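Fuvley Cable Handling Project
Progress report to the Hawthorne program office, June

We had a stoppage this period, and we have come out of it with a much better unplugging routine than the one we started with. The fault gets most of the space below because it changed our plan for the summer.

Where we are
The arm at the Hurkstead bench has now made 2,466 logged approaches to connectors inside scrapped desktop computers. The power plugs on drives are still the hardest target (tight wire bends, very little room for the fingers), and they are also the ones the recyclers ask us about most, so that is where we have kept our effort.

What went wrong
During a run of SATA power plugs, the gripper closed on one side of a plug and kept pulling after it should have let go. The Closari controller has a force limit for this, and the limit was set correctly. The trouble was in our own code. When the wrist changes angle in the middle of a pull, the software is meant to take a new zero reading from the force sensor. It skipped that step, so the controller believed it was pulling with far less force than it was. The plug housing cracked, the case slid toward the front of the bench, and the operator hit the stop button.

There were no injuries. The operator's hand was inside the marked zone at the time, though, and we have treated this as a safety matter from the first hour. The arm was locked out that afternoon and stayed off while we went through the logs.

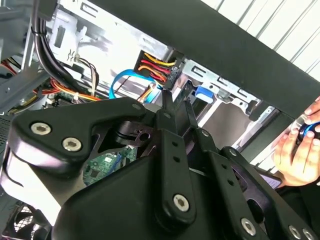
Gripper fingers near the SATA power connector in an open desktop case, Hurkstead bench.

What we found
Going back through the logs was slow, but so worth it! The skipped zero reading had happened in 20 earlier runs. In 2 of those the force was high enough that the arm should have stopped by itself and didn't. We had put both down as stiff plugs. Our run sheet now has a line for any pull that feels wrong to the operator, even if the plug comes free.

What we changed
The wrist angle is now fixed before the fingers close, and the zero reading is taken at that angle. If the reading is missing, the arm won't pull. Cases are clamped at the back and at one side. For work with a person at the case, the arm runs at its slowest setting and the operator holds an enable switch the whole time; letting go stops all motion.

We then ran 100 test pulls on scrap power plugs with the new code. No housing cracked and no case moved. Three pulls ended in an early stop, which we are happy with for now, and we would like to bring that down without touching the force limit.

Cost and schedule
The lockout cost us about two weeks. The blue data cables move to the next period, and the demonstration for the recyclers moves with them. Parts came to very little (clamps, the switch, a replacement sensor cable) and fit inside the existing equipment line.

Still open
The bench needs a second stop button on the far side, and we are asking for your approval to have it wired by the site electrician. We would also like to send the full force logs to your safety reviewer before the next run with a person at the case. The files are ready whenever the reviewer wants them.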